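Last touched in November. If you're looking for the control code, it's in the other repo. Everything in here is about money, parts and what we want on the bench next year.

# bench-budget

Planning files for the Lesusik cloth-handling bench: what we own, what wears out, what we'd like to buy and in which order. I'm keeping it in Git so that when somebody asks in spring why we bought one camera and skipped another, there's a commit to point at. Thư Lý reads every pull request that changes a price, so please tag her.

I'm really happy with how this has come together. Last year the whole plan was a chat thread and a napkin!

## What's in the folder

- `inventory.csv` - every item on the bench, with purchase price, condition (1 to 5) and who to ask
- `wishlist.csv` - things we want, with at least one quote each
- `consumables.csv` - fingers, screws, cables, cloths, tape
- `scenarios/` - lean, middle and full versions of next year's spend
- `quotes/` - PDFs from suppliers, named `supplier_item_month.pdf`

Prices are in dollars, before tax, shipping in its own column. If shipping is blank it means we don't know yet. It does not mean free (I got burned by this on the Ertürk order, and the middle scenario was wrong for two weeks).

## Priorities for next year

**1. Wrist cameras.** Top of the list by a mile. Folded fabric is hard to read from overhead, and the close view between the fingers is where you can tell a clean pinch from a double layer. The Alel quote is in `quotes/`, and I like it a lot - small body, screw mount, and they'll sell singles.

**2. Spare fingers.** We print our own and they hold up well, but tips get scuffed and a scuffed tip grabs knits differently. Budget is for 12 pairs. We used 11 last year, so that's a bit tight, and I'd love to hear arguments for 15.

**3. Cable management.** Boring, cheap, wonderful. Sleeves and clips for both arms. The line is in `consumables.csv` because Thư pointed out we'd be rebuying clips forever, and she's right.

**4. Second controller.** Only in the full scenario. Berneseo has a trade-in program that might bring this down, but I haven't had a written answer, so the row is marked `unconfirmed`.

## The cloth line

People keep asking why there's a fabric line at $900, so let me make the case. A towel that has been pinched and dragged over and over stops behaving like a towel from the closet. The threads lift, the edges curl, and your results start to drift with the laundry. We want a mix of weights and weaves, with enough duplicates to retire a piece when it gets tired. 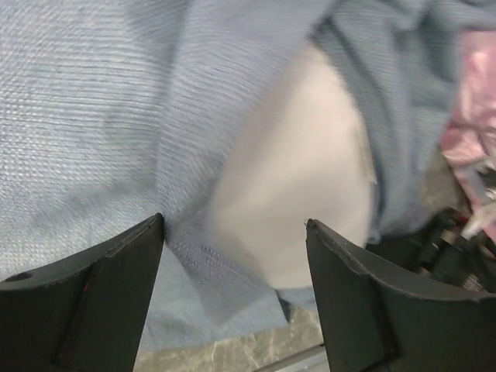

The other half of the line is for mixed piles. Single flat cloths were a great place to start, but next year's work is pulling one piece away from others with different colors and thickness, and that takes more stock than you'd think. Buy matching items in one order if you can. Dye lots vary between shipments, and it's a pain to sort out later.

## Changing a number

1. Edit the CSV, never the summary. `make summary` rebuilds it.
2. Put the quote in `quotes/` in the same commit.
3. Say in the commit message which scenario moves, and by how much.
4. Tag Thư.

Typos and dead links can go straight to main.

## Still open

- Does the camera price include a cable? Asked Alel, waiting.
- Warranty on the older arm. The paperwork says one thing and the Ertürk portal says another.
- Whether finger filament belongs here or in the shared workshop budget. I lean toward here - we're the ones burning through it.
- Storage bins for retired cloths. No quote yet, suggestions very welcome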